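Udard Town Forum > Money and Tax > Self employed

Thread: Council wants business rates on my garage??

otter_lane
Got a letter from Otwood council this morning saying they're "reviewing the use" of my garage. I do small repairs in there, been doing it nearly 3 years, all declared, self assessment in every year. Now they reckon part of the house could be rated as business premises. Estimated bill 627 a year. On top of council tax! Is this even allowed? Form has to be back by end of November.

mrs_pellow
It's allowed. Depends what you use it for and whether it's been adapted. Desk in the spare room, no. Garage with the car turfed out and a bench bolted in, maybe.

Bratuboy
Ignore it. They send these to everyone with a trade name and hope you cough up. I had one over in Bratu, binned it, never heard another word.

mrs_pellow
Please don't ignore it. There's a penalty if you don't send the form back, and then they value it without your side of the story.

Bratuboy
Never paid a penny but ok

otter_lane
Not bolted. It's a table. Car still goes in at night (tight squeeze). No customers come to the house, I collect and drop off.

Yaqin Wei
I do books for a few sole traders round here. Things they look at: customers visiting, staff, special equipment, alterations to the building. If it's no to all of those you've got a decent case. Put it in writing, keep it short. Also ask for small business relief on the same letter in case they say no, at that size you might end up paying nothing anyway.

ratesgrump
Relief isn't the point though is it. Once you're on the list you're on the list. Then they revalue and up it goes. Fight the listing, dont ask for relief, looks like you've accepted it.

Yaqin Wei
Disagree. Asking for both doesn't weaken anything, you just say "without accepting". Seen it done plenty.

ratesgrump
We'll see. My mate at the Clorum units got relief and lost it the year he took a second unit. Full whack. Government says it wants people to start businesses then does this.

mrs_pellow
Second unit is a different thing altogether, he isn't working from home.

otter_lane
Ok so form back, letter with it, ask for both. Do I send photos? And does it mess up what I claim for heating and light on my tax return?

Yaqin Wei
Photos yes, whole garage, door open, car in it if you can. Tax return is seperate, keep claiming your share of the bills same as now. If you did end up paying rates on that bit you'd claim those as an expense.
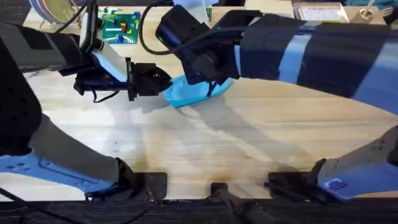
7 more replies on page 2

Page 2

Bratuboy
Still say bin it

otter_lane
Rang them. On hold ages, got cut off, rang again. Woman said the review is only a review and no bill goes out till someone's been round. Visit is Saturday at 9, didn't know they worked Saturdays. Form's in the post.

ratesgrump
Get her name. And ask for it in writing, phone calls count for nothing with that lot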